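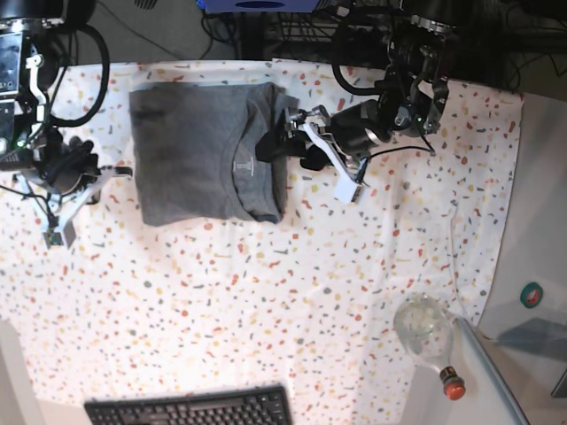 # Mokard Table Cover, Terrazzo Print

Reusable cover for folding, sorting and packing tables. White ground with a scattered fleck print in red, orange, yellow and gray. Sold by Ciltico as a single cover or in a pack of 4.

## Specifications

| Item | Value |
|---|---|
| Stock number | 3656 |
| Print | Terrazzo fleck, one side |
| Ground color | White |
| Backing | None |
| Edge | Plain, unweighted |
| Wash | Machine, cold, with like colors |
| Dry | Line or low tumble |
| Iron | Medium, reverse side |
| Pack | Single or 4 |

## Surface

The cover is intended for handling finished garments: T-shirts, pants, knitwear and flat cloths. It lies directly on the tabletop and needs no underlay. A bare laminate or metal top lets light jersey slide while a sleeve is being turned in; the cover adds enough drag to hold the bottom layer still. It is not a pressing surface. Use the Sakier felt pad (sold separately) where garments are steamed on the table.

Solid gray and solid black garments show clearly against the print. White garments with small multicolor patterns are harder to see, and we suggest the plain Mokard cover for those.

The print has no grid or fold lines. Shops that fold to a fixed width should use a folding board or mark the table edge with tape.
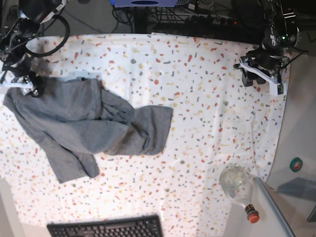 Garments that arrive bunched from the basket should be opened flat before the first fold. Shake out legs and sleeves, lay the piece face down, and smooth from the center toward the hems. Pulling a twisted garment straight across the table will drag the cover with it. If that happens often, fit the Gallagher edge clips, two per long side.

## Fitting

1. Clear and wipe the tabletop.
2. Lay the cover print side up, starting at the back edge.
3. Smooth by hand toward the front. Small wrinkles relax in use; iron out any hard crease from the packaging.
4. Fit clips if required.

The cover doesn't have to reach every edge of the table. A bare strip down one side is useful for labels, tape and finished stacks. 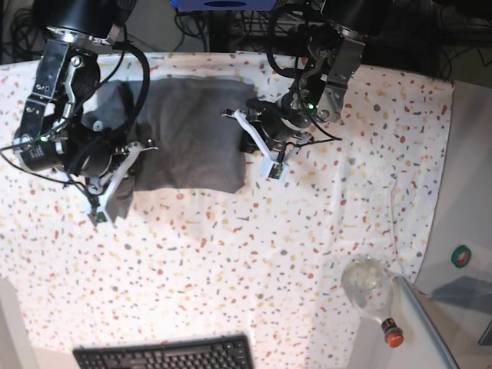 *Mokard terrazzo cover with a dark gray cloth, folded.*

## Care

Wash before first use. Don't bleach. The red flecks may transfer slightly in the first wash, so keep whites out of the load. Lint can be removed with a dry brush or roller between washes.

## Ordering

Cartons hold 400 single covers or the same number in packs of 4. Orders over 800 covers ship from the Ciltico main warehouse and are quoted separately. The warehouse is closed Monday. Clips and felt pads are packed in their own cartons.

Trade accounts and sample requests: Trinity Nguyen-Tran, Ciltico table goods.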